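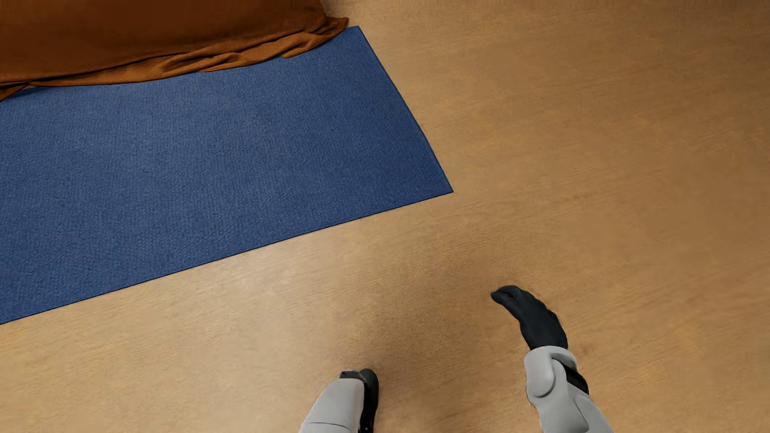 Facilities Service Desk, Sandstead Residence
Ticket 189: Dryer in second-floor linen room stops before end of cycle
Reported by: Hülya Toprak, Housekeeping
Assigned to: Oisín Mac Mathúna, Building Services
Priority: Normal
Opened: 8th June
Status: Closed

Problem as reported
The left-hand dryer in the second-floor linen room shuts off partway through the heavy cotton program. The drum stops, the display goes blank for a few seconds, and the machine then returns to the program menu. Bath towels are still damp when removed. The fault has been seen on both morning and evening loads. The right-hand dryer, which is the same model and was installed at the same time, is working normally. Staff have been moving unfinished loads across to it, and this is delaying the bed linen for the east corridor.

Initial response
Please confirm whether the lint screen is cleaned after every load and whether an error code is shown before the display goes blank. Until the machine has been inspected, it should be used on the low heat setting only and should not be left running overnight.

Reply from Housekeeping
The lint screen is cleaned after every load and the sheet on the door is signed. No code has been seen. On low heat the machine completed 2 loads without stopping, although each took much longer than usual. One member of staff reports that the wall behind the dryer feels warm.

Inspection
Machine isolated at the wall switch and moved forward. The outlet hose had been pushed flat against the skirting board, most likely when the floor was resealed in May. A large amount of lint had built up behind the flattened section. The thermal cutout tested correctly and is not considered to be at fault. The supply cable and plug showed no marks or heat damage.

Action taken
Hose removed and replaced with a short rigid section from the Stellomau stock held in the basement store. Wall duct brushed through as far as the outside vent. The vent flap was stiff and has been freed. Machine returned to position with a clear gap at the back.

Test
Heavy cotton program run 3 times with full loads of towels. All cycles completed. Airflow at the outside vent was strong and steady throughout.

Further note
The blank display could not be reproduced after the hose was replaced. Housekeeping is asked to reopen this ticket if it occurs again, in which case the control board will be referred to Erdem under the service agreement. The load counter read 2000 at the time of inspection and has been entered in the equipment record.

Closing comment from Housekeeping
Both dryers are back in normal use and the east corridor linen is up to date. We request that the floor contractor be told to leave the machines in place unless Building Services is present. Agreed that the ticket may be closed.

Related items
Duct cleaning, first-floor linen room: request raised separately
Spare rigid hose sections: reorder placed, quantity to be confirmed by stores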